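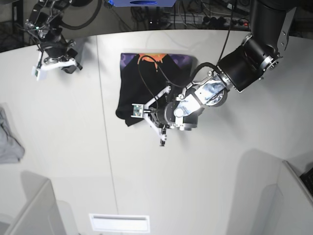 À l'atelier de Fleloddale, on apprend à plier un tee-shirt

Le tee-shirt est noir, avec un motif orange et violet. Les élèves de l'option robotique du lycée de Fleloddale l'ont vu passer tant de fois sur la table blanche qu'ils ne le remarquent plus. Depuis la rentrée, leur projet tient en une phrase, inscrite au feutre sur la porte de l'atelier : plier un vêtement, seul, en moins de 100 secondes.

L'exercice est celui de la coupe Enine, un concours interscolaire dont la finale aura lieu en août. Chaque équipe dispose de deux bras, d'une table et d'un vêtement tiré au sort parmi ceux qu'elle a déclarés. Le règlement interdit de fixer le tissu ou de le raidir. Il interdit aussi de toucher à quoi que ce soit une fois le départ donné.

Le choix du textile a surpris les équipes habituées aux années précédentes, où il fallait trier des pièces en plastique. Un cube garde sa forme quand on le saisit. Un tee-shirt en change à chaque contact, et deux prises au même endroit ne donnent pas le même pli. Les élèves ont passé les premières semaines à le constater.

Le groupe compte des élèves de première et de terminale, répartis en deux équipes. La première s'occupe du matériel : doigts des pinces, câblage, réglages des bras. La seconde travaille sur les démonstrations. Un élève guide les bras à distance pendant qu'un autre note ce qui s'est passé, puis on recommence. Ces enregistrements servent ensuite à entraîner le programme, que l'équipe a baptisé Ogbonna.

À ce jour, le carnet de l'atelier mentionne 2101 essais, dont 862 ont été conservés. Les autres ont été écartés pour des raisons consignées dans la marge : manche coincée, tissu tombé de la table, geste trop rapide, opérateur distrait. Ce tri a pris plus de temps que les démonstrations elles-mêmes. Il a aussi occasionné la seule vraie dispute de l'année, entre ceux qui voulaient garder les essais maladroits et ceux qui n'en voulaient pas. Les premiers estimaient que le robot devait apprendre à rattraper une erreur. Ils ont obtenu gain de cause à moitié — les essais rattrapés sont restés, les autres ont disparu.

La prise est l'autre difficulté. Un coton fin posé à plat offre peu d'épaisseur à pincer. Trop haut, les doigts se referment sur le vide. Trop bas, ils appuient sur la table. Les élèves ont fini par adopter une approche lente, suivie d'un léger glissement avant la fermeture. Une fois le tissu soulevé, il faut encore savoir quelle partie on tient, alors que le vêtement se replie sur lui-même et cache une partie de son motif.
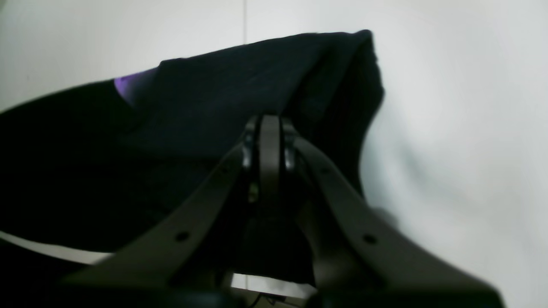 Un budget serré, un calendrier aussi

L'essentiel du matériel est prêté par Jovar, une entreprise de maintenance installée près du lycée. Le reste vient du budget de l'option et de la vente de gâteaux du printemps. Les tee-shirts ont été donnés par les familles. Une pièce usée peut immobiliser l'atelier pendant une semaine, et l'équipe chargée du matériel tient désormais un petit stock de rechange dans une armoire fermée à clé.

Les séances ont lieu après les cours, deux soirs par semaine. Pendant les vacances, l'atelier ouvre aussi le matin pour ceux qui peuvent venir. Chacun passe à tour de rôle aux commandes, par sessions de vingt minutes, car la fatigue se voit vite dans les gestes enregistrés. Les élèves de terminale ont rédigé un guide de quelques pages à l'intention de ceux qui reprendront le projet l'an prochain.

Le meilleur pliage complet a demandé 108 secondes, soit huit de trop. L'équipe pense pouvoir gagner ce temps sur la dernière étape, quand le bas du vêtement est rabattu vers le col. Elle hésite entre accélérer ce mouvement et supprimer la pause qui le précède. Les deux versions seront essayées avant l'envoi du programme aux organisateurs, et la plus régulière sera retenue, même si elle est un peu plus lente.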